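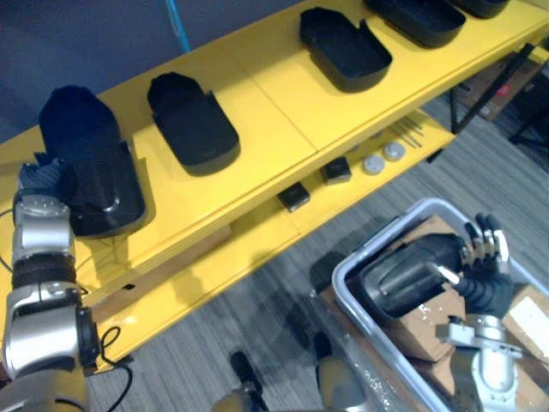 Drernar Desk Tray, black

Stops pens rolling off the desk. Will not help with whatever you were meant to be writing.

Colour: black. We tried grey in February and sold 2, one of them to Herman in our own warehouse.

Stackable: up to 4 high, after which you're on your own.
Cleaning: warm water, dish soap, no dishwasher. Kurniawati tested the dishwasher so you don't have to. It is now a very flat tray.

$49 for a pack of four. Ships from Vusville, Mondays and Thursdays. Returns accepted if it still looks like a tray.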